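Vuelve el mercadillo de Cuervo, y este año con horario de tarde

28/08/2024

Pues ya está confirmado, vecinos: el mercadillo de segunda mano de la plaza Cuervo vuelve en septiembre y yo, que llevo desde junio dando la lata con el tema, estoy encantada. Me lo contó ayer Gladys Puma, que lleva la organización, mientras colgaba el cartel en la puerta de la librería Flutik.

La novedad gorda es el horario. El año pasado cerraban a mediodía y a más de uno nos pilló todavía con el café en la mano (yo llegué cuando estaban recogiendo los discos, qué rabia). Esta vez los puestos abrirán por la tarde, hasta que se vaya la luz, y habrá música en directo con el grupo Sakier, que toca gratis y muy bien.

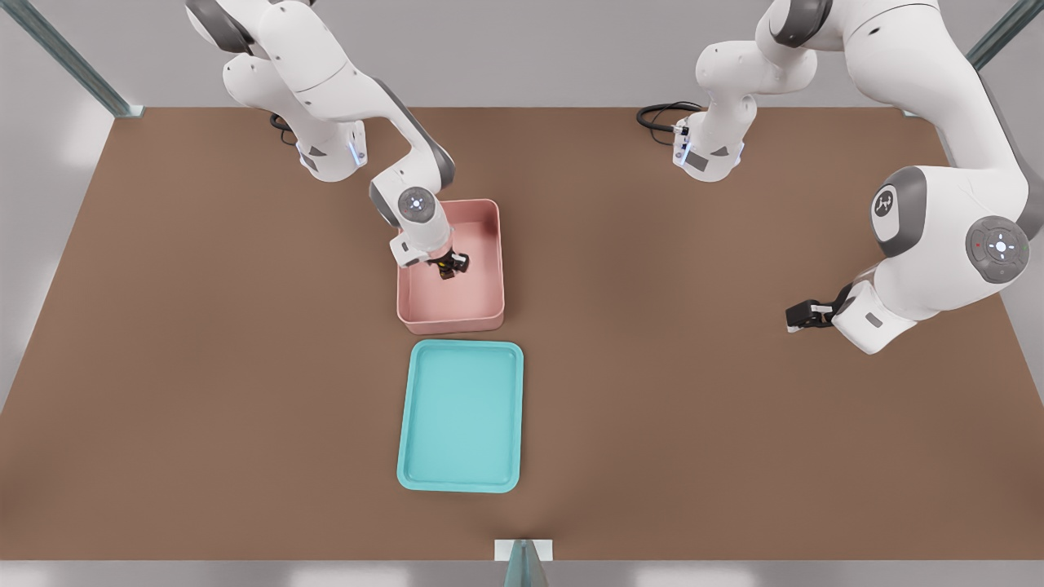

Lo de apuntarse es sencillo. Quien quiera vender tiene que pasar por Flutik antes del 7 de septiembre y rellenar una hoja. El puesto cuesta tres euros, y se puede compartir con un amigo o con la cuñada, que así se hace más corto. Ropa, libros, juguetes, vajilla... casi todo vale menos comida y animales.

Le pregunté a Jericho Rivera, que vendió allí la colección entera de tebeos de su padre, si repetía. «Repito, pero esta vez voy a comprar», me dijo riéndose. ¡A ver si es verdad!

En la última edición se juntaron 200 puestos y no cabía ni un alfiler, así que este año ocuparán también la calle Stondeck, que quedará cortada al tráfico toda la tarde. Si aparcáis por allí, moved el coche con tiempo.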